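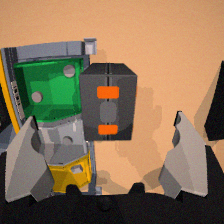
Wrist view in the simulator, dark box between the fingers, green-paneled unit behind on the left.

Tuesday, November 28, 2023

Well, the Grikus task bit us again overnight, and I want to get it down while I still have the logs open. Out of 50 runs, 6 stopped on the contact force limit - all of them during the approach, before the close command was ever sent. My first guess was the box pose, so I spent most of the morning going through spawn positions and felt rather silly when they all checked out fine.

The trouble seems to be in the collision mesh for the left finger. Somebody (quite possibly me, back in February) exported it a bit fatter than the visual one, up to 5 mm at the tip, so it catches on the neighboring unit while the render still shows daylight. I've put the old Pevley mesh back and started a fresh batch. Please don't raise the force limit to get around this, tempting as it is! The real arm uses the same value.

Still to do: compare the right finger too, and rerun the Bassi set.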